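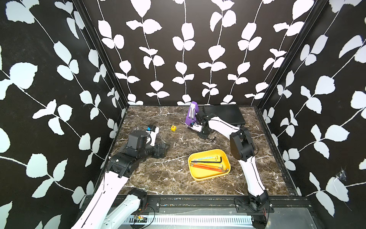

Do the small tabletop arms need written safety rules too, or is that only for the big ones behind fences? They need them, and the rules should be about the whole setup: arms, grippers, whatever is being gripped, and the person standing next to it all with a coffee.

Okay so that question has landed in my inbox eight different ways since October (hi everybody!) and I'm finally doing the thread. This is house rules for small two-arm benches. I'm not a lawyer, I just write these sheets and then get yelled at when they're too long.

**2/** First thing: write your risk assessment for the bench you have. I keep seeing people paste the arm maker's safety page into a binder and call it done. The maker has no clue what you put in the gripper. A soft cube and a hex key are very different things to have swinging past your knuckles!

**3/** Speed. Pick one number for "person within reach" and one for "everybody back," write both on the sheet, and set them in software so a tired person can't talk themselves into the fast one at 6 pm. Ours at Drenorell is one page, taped up at eye level. The old version was 14 paragraphs and I wrote it and even I skipped to the end.

**4/** Stop button. One. It kills both arms. I will die on this hill. I've visited benches with a stop per arm and you should see people's faces when you ask which is which.

Also, test it at the start of every shift, with the arms moving slowly, and put your initials on the log. Our log for the Backlund bench is at 2,606 entries and yes I'm a little proud of it.

**5/** Two arms sharing a table means you need a rule about the middle. We use "one arm in the shared zone at a time unless the task is written up as a two-arm task." If it IS written up, somebody other than the author reads it first. Gudrun Lundgren reads mine and sends back more red ink than I'd like.

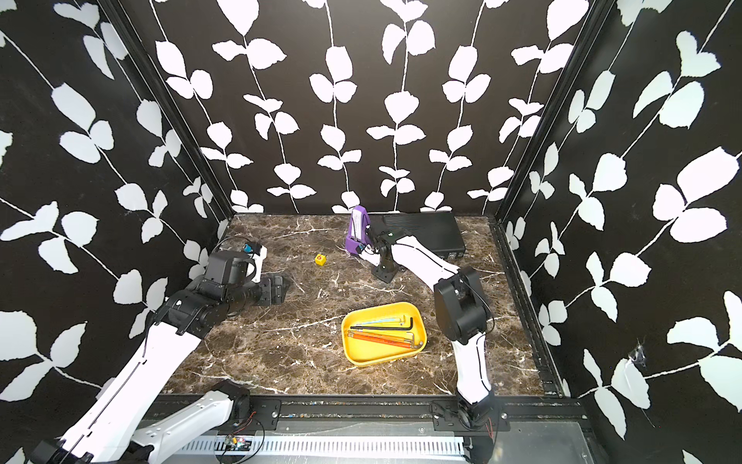 Vidar Nygård jumped in on this one to say the shared zone rule is fine on paper, but in his shop it slowed everything down so much that people started marking every single task as two-arm just to get around it, so what's the point?

**7/** Fair! We had a version of that too. What helped was making the zone smaller. Ours used to be half the table, which was silly, and now it's a strip. And the two-arm form went from a full page to three lines: what moves, what could hit what, who checked it. People will fill in three lines. Vidar, try it for a month and come yell at me after.

**8/** Hand tools on the table. My rule: if it's part of the task, it lives in a tray and the tray has a fixed spot in the write-up. If it's the one you used to tighten a mounting bolt, it goes back on the wall before power comes on. Same kind of tool, two different rules, and new folks mix them up constantly, so I say it out loud at every training.

**9/** Cables! Run each arm through its full reach by hand with the power off and watch what the cables do. Look for snags at the elbow and rubbing at the wrist. Then do it again whenever someone adds a camera or swaps a bracket. I'd call that a change, and a change means a new line on the sheet with a date.

**10/** Near misses. Write them down even when they're embarrassing (mine involved a sleeve, moving on). We had 231 notes in the Kimska file last time I sorted it and the same few corners of the bench kept showing up over and over. You can't see that from memory.

**11/** A few people asked about the formal standards. Yes, get copies, and yes, read the parts on people and robots sharing space. They're dry but they're readable. Just please don't quote a clause number on your sheet without writing what you want the person to DO. "Keep both hands outside the strip while the light is on" beats a clause number every time.

**12/** I'll post the three-line form tomorrow once Gudrun is finished with it. If your place does the stop test differently, tell me how, I'm collecting them.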